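Search this site Go

Student Projects in Automation
Posted in March by the Ulstead bench team

Who Dropped the Spoon? A Report on the Stirring Task and the Fault That Ate Our Term

When we signed up for the automation course we were told to choose a job that anyone's grandmother could do with her eyes shut, and then to make a robot arm do it. We picked putting a spoon into a mug. We felt a bit sheepish about that at the proposal meeting, because the group before us had promised to sort mixed hardware by size, and all we had was a spoon and a mug. By the end of the second week we had stopped feeling sheepish, and by the end of the fourth we would have happily traded for the hardware.

This report is mostly about one fault. We had planned a chapter on motion planning and a nice long one on speed, and both of them got squeezed down to almost nothing, so please forgive the lopsided shape of what follows.

The job itself is simple to say. The arm holds a spoon, carries it over to the mug, lowers it in, makes a few slow circles, lifts it out and puts it back down on the table. We ran the arm with a control program called Zitaletti, which the lab already had set up, and we wrote our own task script on top of it. We named the script Bitar and kept it as short as we could. All runs were done dry, with nothing in the mug, which was a lab rule and a good one.
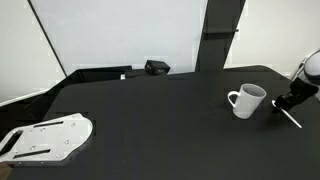 We started with a metal spoon, and for the first few days everything went so well that we got cocky. The script would close the gripper, check that the fingers had stopped moving, call that a good hold, and go. We did 10 runs in a row without any trouble and wrote in our log that the grasp was "solved" (that word is still in the log, underlined, and we have left it there as a lesson to ourselves).

Then came the first slip. The arm was on its way down when the spoon turned in the fingers, so that the bottom end touched the rim of the mug instead of passing inside it. The arm had no idea. As far as Bitar was concerned the fingers were closed and the spoon was where it had always been, so it kept pushing down. The mug tipped, rolled a little way and came to rest against the spoon on the table. One of us hit the stop button, but a good second after the thing had already happened. Nothing broke. We were all very quiet for a bit, and then everybody talked at once.

Our first guess was the spoon. Metal is slippery, the handle was thin, and we thought a lighter plastic one would be kinder to the mug if it happened again. So we changed spoons, which we now think was a mistake, or at least a mistake in the order of doing things. We changed the spoon and the closing force on the same afternoon, and after that we could not say which change had done what. Our instructor wrote "one thing at a time!" in the margin of our log and we deserved it.

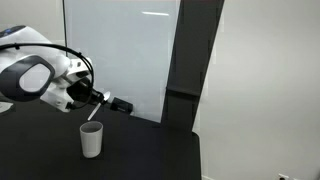

Figure 2. The arm with the white plastic spoon in the gripper, above the cup.

With the plastic spoon we ran 24 trials over two sessions, and the spoon turned or slid in 5 of them. That was worse than we had hoped and also, oddly, a relief, because now we had a fault that came back often enough to study. Before that we had been chasing something that only showed up when we weren't ready for it.

What we noticed, going back through the log, was that the bad runs all began in the same way. The fingers had closed on the spoon with its handle sitting a little crooked, and the turn came later, when the arm slowed down at the end of the long move across the table. A spoon is heavier at one end than the other (we did know this, but we hadn't thought about it), and if you pinch it in the wrong place it wants to swing. Every time the arm braked, the spoon had a chance to swing.

The second clue came from the wrist camera. We had been using it only to find the mug, and nobody had thought to look at the spoon with it. Once we started saving a picture at each step we could lay them side by side and see the angle of the handle for ourselves.

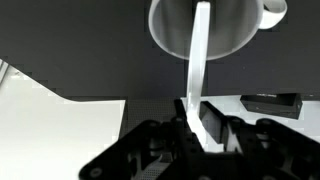
Figure 3. Wrist camera view with the long white piece held at the fingers and the mug behind it.

It is a funny view to get used to. For the first day we kept arguing over which way was up, and one of us turned the monitor sideways to win the argument, which didn't settle it. But after a while your eye learns to go straight to the fingers, and then a crooked hold is quite easy to spot.

We added a check to Bitar. After closing the gripper, and again after the long move, the script compares the angle of the handle in the picture with the angle it should have. If the two are too far apart the arm stops where it is and asks for help. We also cut the speed of the long move and made the slowing down more gentle, which we did separately this time, on a different day, with runs in between. Then we did 22 more trials. The spoon never touched the rim in any of them. The check stopped the arm three times, and in two of those we agreed with it when we looked. The third was a false alarm, and we think a reflection confused it.

There was one more problem that we only found by accident, and it is the one our instructor cared about most. If the spoon was missing altogether, the old script would carry on with the whole job. It would close the fingers on nothing, travel to the mug, and stir the air very politely. That sounds harmless with a spoon, but it means the arm was moving through a task on a false belief, and someone reaching in to pick up the dropped spoon would have been reaching in while it moved. 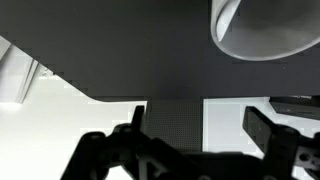

SAFETY NOTES

We filled in a near-miss form for the tipped mug, using the Brulon form that the lab keeps by the door. At first we didn't think it was serious enough to count. After filling it in we changed our minds, mainly on account of the question that asks where everybody's hands were. Two of us could not remember.

These are the rules we worked under from then on:

Hands stay off the table while the arm is powered, even if something has fallen.
One person holds the stop button and does no other job during that run.
If the gripper is open or empty when it should not be, the script stops and does not try again by itself.
The downward move into the mug has a force limit, set low enough that the arm gives up before the mug tips.

The force limit should have been there on day one. We had left it at the value that came with the setup, and we had not looked up what that value was. Once we lowered it we tested it by holding the spoon crooked on purpose and sending the arm down onto the rim. It stopped, backed up a little, and waited.

WHAT WE WOULD DO NEXT

We would like to go back to the metal spoon with the new check in place and find out whether our first guess had any truth in it. We ran out of bench time before we could, so please don't take this report as proof that plastic is better or worse. We would also like softer finger pads, and a better way of dealing with glare, maybe just a shade over the lamp to begin with.

The speed chapter, such as it is, comes to one line: the careful version is slower than the first version, and we did not mind. Our logs and the final copy of Bitar are in the Ulstead course folder, under the stirring task, with the underlined word on the second page.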